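Speaker notes, gripper pads talk
Last updated: 11th September

Okay, start before the title slide settles, people are still finding chairs. Say hi, say I'm Marisol Ospina, say the whole talk is about the last two inches of a gripper and I will NOT be taking questions on motors.

Quick background: we had two sets of pads to compare on the hand-held units, the Henao (textured, a bit squishy) and the Gunlow (smooth, stiff, lasts forever). Same linkage, same hands holding it. We logged 600 grasps with each and then I made everybody do dishes.

Why dishes? Because I love them! Shiny, curved, thin at the rim, heavy at the bottom. And a real counter gives you glare and clutter that the lab bench never will. Go to the slide and let them look for a second.
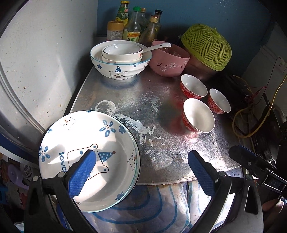
Grinier's comment after the dry run was that the approach angle matters more than the pad, and that I should say so early instead of hiding it at minute 22. Fair! So say it now. Come in steep on a bowl and either pad does fine. Come in shallow and the smooth one slides along the glaze (do the hand motion).

Then the part I'm excited about, which is rims. One plate is easy. Two stacked plates are a different animal, the pads have to squeeze both and the plates want to slide against each other. Ridges help a lot here. Slow down, this is the slide people photograph.
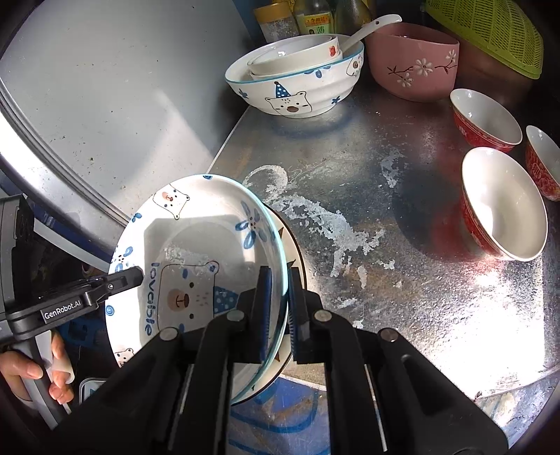
Ridged pads on two rims at once, plates on edge.

Numbers: out of the two-plate tries, the smooth pads dropped or shifted 34, the ridged ones way fewer, but I changed operators halfway so please don't quote me on a ratio. Pad wear shows up at about 1000 grasps. More in October, at Etevent if they'll have me back.

If there's time: camera exposure on bare metal. If not, skip to thanks.

Comments

Did you try wrapping the smooth pads in silicone tape? Cheap, and it got us through a whole season.

Would love the wear photos when you have them.

Second the approach angle thing. We blamed our pads for months.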